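Workshop notebook, November 12, 2024

Continued with the frosted cover for the Telgate display. Yesterday I left it under the cloth and this morning it still had the small marks from the masking tape, so I washed it again with warm water and a little soap, 2 drops in the bucket. No alcohol this time. I am afraid of alcohol on this plastic after what happened in February with the flat panel.

The matte side is difficult to judge. Under the ceiling lamp everything looks clean, but when I stand lower and look along the curve, I find the gray streaks again. I think it is better to check it only with the light from one side.

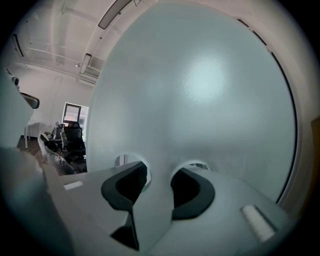

Halldóra Hedegaard thinks the rounded openings near the bottom should be left as they are, and that we should stop filing them, for every time we file we make new dust and the dust goes into the texture. She would rather put a soft strip on the edge, if the edge is sharp to the hand.

I went over the edges with my thumb and did not find anything sharp. So no more filing for now. I wrote this also on the paper at the bench, so that Junhao does not start again in the evening.

The soft strip from Leitner comes in rolls of 500 cm. One roll is more than enough. I ask Cornel to order it together with the screws.

Still open: which cloth to use. The yellow ones leave hair on the matte surface.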